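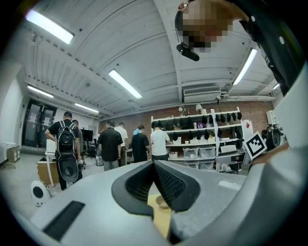

Why does my dishwasher stop mid-cycle and show code 396?

Code 396 on the Plelero means the machine asked for water and didn't get enough of it in time. Check the supply valve and the inlet screen first, then the float in the base. In my case it was two of those at once, so don't quit after you find the first one!

Ticket 2029
Opened 29/05/2026
Status: closed by me, with one leftover question
Unit: Plelero built-in dishwasher, bought through Kerekes
Problem: stops a few minutes into the wash, beeps, shows 396

Hi all, I'm putting my whole log in here since the ticket form only gave me 600 characters and I blew through that before I even got to the beeping. The machine has run pretty much every night since we moved in and never gave me a lick of trouble. Then last week it quit with everything still dirty inside and a little puddle of gray water sitting in the bottom. I restarted it, same thing. Restarted it again (I know, I know), same thing.

Meanwhile we ate off whatever was clean. One small brown bowl, a green cup and a white plate out on the round table, and that was dinner service at our house.
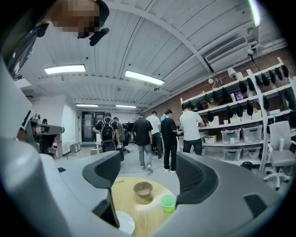

Step 1. Power reset
Breaker off, coffee, breaker back on. The code went away and I got very excited for the length of one fill. Then 396 again. Skip this one if you're short on time, though support will ask if you did it.

Step 2. Supply valve
Mine is under the sink behind the trash can. It felt open, but it was only open partway, and I'm guessing I bumped it when I swapped the sprayer hose. Opened it all the way. Now the machine filled louder and ran longer before it stopped, and this time the code was 826. A new code! The manual says 826 is "water level signal out of range," and that's all it says.

Step 3. Inlet screen
Water off, towel down, pan under the connection. The screen is a tiny mesh cone and you want needle nose pliers for it. It had some sandy grit in it, not a lot. Rinsed it, put it back, still 826. I also found out that the hose washer on these is a Clastitz part and not the regular hardware store size, so please don't lose yours down the cabinet gap like I did. Kerekes had one at the counter.

Step 4. The float
I called the support line and got Jouko Lindqvist, who was great and didn't make me start over from the breaker. He had me pull the bottom rack, lift out the filter and feel for the plastic dome in the front corner. It should bob up and down freely. Mine was stuck halfway with a wad of old label paper jammed under it, from a jar I'd tossed in without peeling. Ten minutes with a bottle brush and warm water and it moved like it's supposed to.

Then I needed a test load. I had greens and chopsticks out next to the plate and really wanted the table back, so in went the plate, the bowl and the cup, plus everything that had been piling up in the sink.

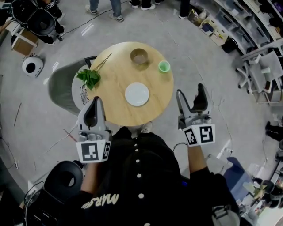 Step 5. Test run
Full normal cycle, no beeps, no code, drained fine at the end. Ran a second one empty on the hot setting with a cup of vinegar on the top rack and that was good too.

Leftover question
Jouko mentioned that the Dakow control board has a newer version that shows the valve code and the float code separately from the start. Does anybody have that one? Mine's from September and he couldn't tell from the serial number. If it's a free swap I'd do it, and if I have to pay for it I'll just peel my jars.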